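The Ferry Supper

My gran ran the café on the Histport ferry for thirty years and left me three things: her apron, her bad knees and 408 index cards in a biscuit tin. Each card has a recipe on one side and a bit of gossip on the other. I was meant to get the tin when I turned forty, but she died in June and I was thirty-six, so I got it early.

I read the first dozen on the bus home and missed my stop.
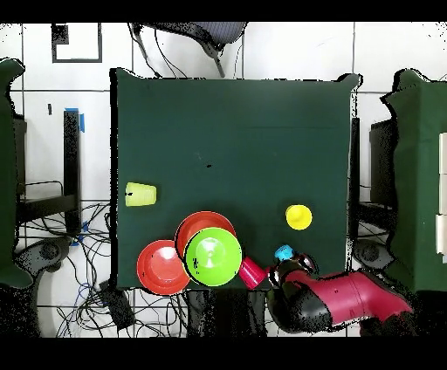
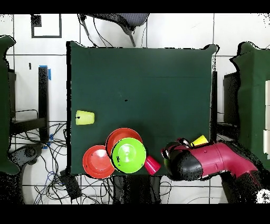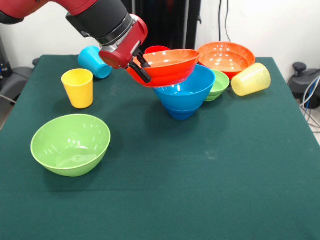
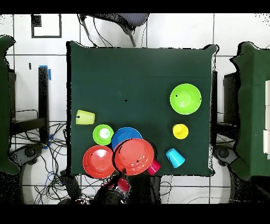
Green cloth, bright plastic.

The card that got me was the one for fish pie. On the front, smoked haddock, leeks, mash with too much mustard. On the back, in her slanty pencil: Mr Paretti got off at Moritach tonight and left his supper. Second time. Ask Innes.

Well, I knew Innes! Everybody on the quay knew Innes. He'd been the deckhand when I was little and used to let me hold the rope (the slack end, I worked out later, which wasn't tied to anything). He was in the flats behind the chip shop now, so I took the tin round with a packet of ginger nuts and put the card in front of him on the arm of his chair.

He looked at it for so long that I ate two biscuits.

"She wrote that down," he said.

"She wrote everything down. There's one in here about your teeth."

He didn't laugh. He asked if I'd read the rest of the fish ones, and I said I'd only got as far as soups, they were in a funny order, and he said no, they weren't, you had to go by the fish. So we tipped the whole lot out on his carpet and went by the fish. Fishcakes: Mr P back on board, wet to the knees, won't say. Kippers: Mr P has bought two tickets and is only one man. Cod in parsley sauce: Saw her. Green coat. Didn't look at me.

"Who's her?" I said.

"Put the kettle on," said Innes.

I put the kettle on, and when I came back he'd got down on the floor, which at eighty-one is a commitment, and was holding the card for mackerel with gooseberries. I'd eaten that every birthday until I was twelve, and hated it every time. He wouldn't hand it over. He read it out instead, and his voice went a bit odd.

"She has asked me to mind the baby till the next crossing. I have said yes."

There was a gull making a racket on the sill. I remember that, and I remember thinking I'd let the tea stew.

"What baby?" I said.

"Your mum," said Innes.

Now, you'd have to know my mother to see why I laughed. Mum's the least mysterious woman alive. She has her own parking space at the garden centre. She irons tea towels! The notion of her being handed over a café counter somewhere between Histport and Moritach, between the urn and the iced buns, by a woman in a green coat, was so silly that I laughed until I had to hold on to the door frame, and then I wasn't laughing any more and Innes passed me his hanky.

"Did she come back? On the next crossing?"

"Your gran met every boat until the clocks changed," he said. "I used to stand with her. She'd have the little one under her coat, and a flask."

"And Mr Paretti?"

"Never saw him again. His supper's on the slate yet."

We picked the cards up after that, in fish order, which took ages as Innes kept stopping to read me the ones about people he hadn't liked. It was dark when I left. I walked the long way, along the front, and the late boat was just coming in with all its lights on, and I stood by the barrier and watched the foot passengers come off. Two lads with bikes. A woman with a cake box. A man asleep on his feet.

I rang Mum from there. She picked up on the second ring and said was it urgent, she was halfway through something on the telly.

"Do you like mackerel?" I said.

She went quiet, and I heard the telly go off.

"Where are you?" she said. "Stay there. I'll get my coat."

Ah-rin Han
Posted 28/04/2026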